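Setting trays beside a two-arm cell: tips for kitchen and service staff

September 14, 2018
By Aminu Ogundipe

Tray setting at the Clollbridge canteen moved to a two-arm cell in January. The kitchen sends out about 800 trays a day, and most of the setting used to be done by hand in the hour before lunch. The work that remains for staff is stocking, checking and correcting. These tips come from the day crew and apply to any kitchen running a similar bench.

Keep one layout. Staff who set trays by hand each had their own habits, and diners did not mind. The cell does mind. Agree on a position for the plate, bowl, cup, napkin and fork, and print it at full size. Lay the print under a clear sheet at the checking counter so a tray can be compared at a glance.

Use trays with a raised rim. A rim gives the gripper a consistent edge to work from and stops a cup from walking off when the tray is lifted. Choose a colour that contrasts with the bench top. Dark trays on light timber are easy to check from a few steps away.

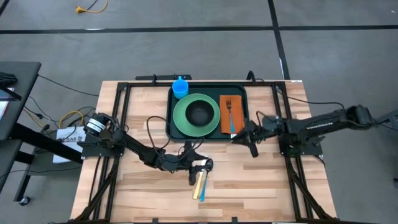
Tray with plate, bowl, cup, napkin and fork; the left arm holds two more utensils.

Fold napkins flat and square. A loose fold lifts at the corner and the fork slides off it. Press a stack of 12 under a baking sheet overnight and they will hold their shape through service. Cloth behaves better than paper here.

Buy cutlery with thick handles. Thin stamped handles rotate in parallel fingers. Coloured handles also speed up sorting after the wash, and the crew at Clollbridge now sorts 200 pieces in the time it formerly took to do half that.

Dry everything fully. Water spots on a handle are enough to cause a slip. Run the rack through a second drying cycle and wipe the gripper pads with a damp cloth at each changeover, arms stopped.

Tie cables back before mopping. Lift cords off the floor, mop, let the floor dry, then lower them. Mark walkways with tape and replace it when the edges curl.

Rotate the checking job. Watching trays is more tiring than setting them, and errors get through after the first hour. Odukoya, the catering contractor, changes the checker every 40 minutes - the staff asked for 30 and are still asking. Hours have not been cut, but start times have moved later, and two people who relied on the early shift have transferred to the bakery.

Keep the hand skill. Set 100 trays manually each month so that new staff can cover a stoppage. Store the spare napkins and cutlery where they can be reached without entering the cell.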